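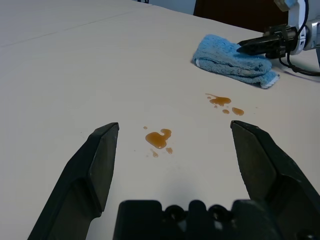

I have wiped tables for a living, and I have never seen the point of the desk wipe. You know the thing: a tub of damp squares, lemon scented, parked beside every shared kettle in the country and refilled by whoever does the stationery order. Our tub is a Valto, and it holds 355 sheets. A white tabletop with a small brown puddle on it, glossy in the middle and darker at the rim, and a few stray drops for company, is supposed to be what these wipes were made for. It could be tea, it could be coffee, and either way it is a teaspoonful of liquid at most. A cloth would have it up in one pass. The wipe, being wet to begin with, mostly moves it about.

The people who sell wipes talk a good deal about hygiene. Leckie, who supply our building in Zitthorpe, sent round a leaflet last December with a chart on it, and the chart compared their wipes with a dirty sponge. Well, yes. I should hope they beat a dirty sponge. I would have liked to see them up against a clean cotton cloth that had been through a hot wash, but there was no column for that.

Then there is the matter of white tables. Somebody in an office supply showroom decided that white looks fresh, and so every canteen I have worked in lately has been fitted out in a colour that shows up the smallest drip. Ours came from Jellard, in sections pushed together, and the join is where the trouble goes. Tea that runs into a seam stays there. You can go at it with a wipe folded into a point and all you get is a brown corner on the wipe and a thin brown line on the table.

I am told the answer is coasters. We had coasters. They were used for two weeks and then they became things to put under the wobbly leg.

What I would do is dull and cheap. Put four cotton cloths on a hook by the sink. Wash them at the end of the day. Leave the dark old tables alone until they fall apart, and if you must buy new ones, buy them in one piece and in the colour of whatever people drink. The objection is always that no one will take the cloths home to wash them, and I grant that this is a real objection. I took ours home for a year and was thanked once. It still seems a poor reason to fill a bin with lemon squares every week, and I have yet to see the tub that could get a tea stain out of a join.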